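Help wanted: someone to look after a big room (part-time, Grenance)

So I've been putting this off for weeks and now it's nearly November and I can't put it off any longer. I need a person. One person, two mornings a week to start, in the big workroom at Giannakopoulos, the old building at the end of Mivham Road with the blue gate that sticks.

We rent the room out by the half day to people who need space to spread out and try things. Theater groups have had it for building sets, a kite club had it all of last winter, and there's usually somebody in with equipment and boxes of cables. It's a great room and people are fond of it, but it takes more keeping up than I can manage by myself now that I'm also doing the bookings and the bills (and the phone, which never stops!).

What you'd be doing, mostly: opening up at 8, sweeping the floor from one end to the other, putting tables back along the wall, and checking the kitchenette. After that it depends on the day. Sometimes a group leaves everything perfect and you can sit down with a coffee. Sometimes they leave tape on everything and you'll be on your knees with a scraper until lunch. I won't pretend I love the tape days, but I put the radio on and they go by.

There's some light lifting. The folding tables are fine for one person if you tip them on the short end first — I'll show you. You don't need to go up a ladder. The roof and the lights are looked after by a firm called Jalik and they bring their own lift, so all you do there is let them in and move things out of the way.

You should be OK with noise. When it rains hard you can't hold a conversation in there, and I mean that. You should also be OK with people, because whoever has the room will ask you where the extension cords are, and then ask you again. And you have to be someone who locks up and then checks that it's locked. I'm that kind of person myself and I get along best with others like me.

No experience needed, really. If you've kept a church hall or a school gym or a garage tidy, you know the job already. Students are welcome, retired people are welcome. You'll get your own key and a decent broom (I bought new ones, the old ones were shameful).

The pay is 20 dollars an hour, paid every two weeks. If it works out I'd like to go to three mornings in spring, when the room gets busy. There's parking behind the building and the 431 bus stops across the road.

If you'd like to know what kind of place you'd be walking into, it's a large room with a white ribbed metal ceiling and a white beam going across it.
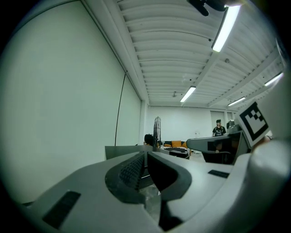

Leonidas Tsolakis wrote back to my first notice to say that the mornings are chilly until the heaters catch up, that he always wore two sweaters, and that whoever takes the job should ask for the side-door key as well, as the front lock freezes. Fair points, all of them. The side-door key is yours, and I've added gloves to the shopping list.

To apply, leave a note in the mailbox by the gate or come by any morning before 11 and ask for me, Stavros Stergiou. No résumé, please. Just tell me your name, which mornings suit you, how to reach you, and when you could start. I'll walk you through the room, it takes ten minutes, and you can decide after that. Wear shoes you don't mind getting dusty.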